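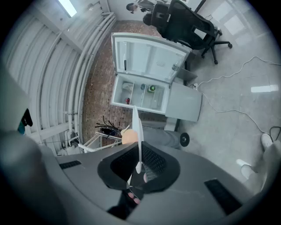 5 de agosto de 2021
Por Arturo Grasso

La nevera pequeña de la oficina de Plosero se vacía y se limpia el último viernes de cada mes. Lo que quede dentro sin nombre se tira, también las botellas de la puerta. Las bolsas, cerradas y con fecha. La fruta aguanta mejor fuera.

En abril se descongeló tarde y hubo que secar el suelo hasta las sillas. Quien pueda ayudar, que avise en la extensión 207.

Comentarios (2)

Mutine: ¿Las salsas también llevan nombre?

Prostard: Sí, todo. Yo perdí 3 yogures la última vez.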